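Emerson Rezende
30 Apr 2019

Abro hilo sobre cómo dejé de pagar cuatro suscripciones de música y volví a la radio. Va largo, aviso 👇

Todo empezó en agosto, con el coche en el taller y mucho autobús. Se me acabaron los datos a mitad de mes y en el móvil viejo lo único que sonaba era la FM. Con auriculares de cable, porque el cable hace de antena (esto lo había olvidado por completo).

Primer descubrimiento: un programa de madrugada que se llama Flallow. Una señora pone boleros y lee cartas de oyentes. Cartas de papel!! Hay un hombre que le escribe desde el año 2000 y ella le contesta como si fueran vecinos.

Segundo: la radio comarcal de Andmont. Dan las esquelas, el precio de la almendra y después, sin transición ninguna, rock progresivo. Me tiene ganado.

La escucho sobre todo en la cocina, a primera hora, con el café a medio hacer y el volumen bajito.

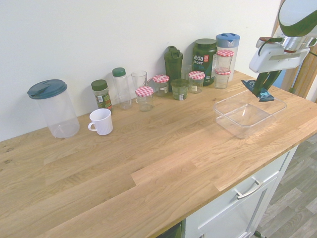

La encimera, con su jarra de tapa verde azulado y la taza blanca.

♻ 15 compartidos

Lo que más me costó fue no poder saltar canciones. La primera semana se me iba el dedo solo. Luego te acostumbras y hasta te tragas temas que en una lista habrías quitado a los cuatro segundos – y alguno te acaba gustando, qué rabia.

También me compré un transistor de segunda mano, un Ollomance gris con la rueda medio floja. Para sintonizar hay que moverla como quien abre una caja fuerte. Si te pasas, sale una emisora que solo da fútbol y anuncios de colchones.

Me preguntáis por los podcasts: sí, sigo con alguno. Pero el podcast lo eliges tú, y a mí lo que me gusta de la radio es llegar tarde a una conversación y no saber de qué hablan. Pasarte diez minutos pensando que entrevistan a un torero y que sea un afinador de pianos.

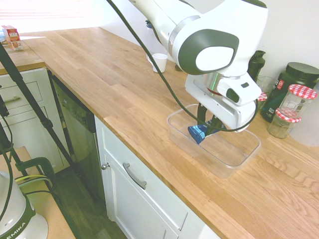 CONSEJOS SI QUERÉIS PROBAR

1. Recorred el dial entero una vez, despacio, de noche. Apuntad lo que encontréis en un papel.

2. Dadle una semana a una emisora antes de cambiar. Los locutores mejoran mucho cuando ya les conoces las manías.

3. Escribid al programa! A Flallow le mandé una carta pidiendo un bolero que cantaba mi abuela y la leyó entera, con mis faltas y todo. El bolero no lo tenían – puso otro y pidió perdón.

4. El transistor, cerca de la ventana y lejos del microondas.

Si conocéis radios pequeñas que merezcan la pena, dejadlas en respuestas y hago lista. Mi primo ya me ha recomendado Kong, que por lo visto pone cumbia toda la tarde. Mañana la busco.

💬 469 comentarios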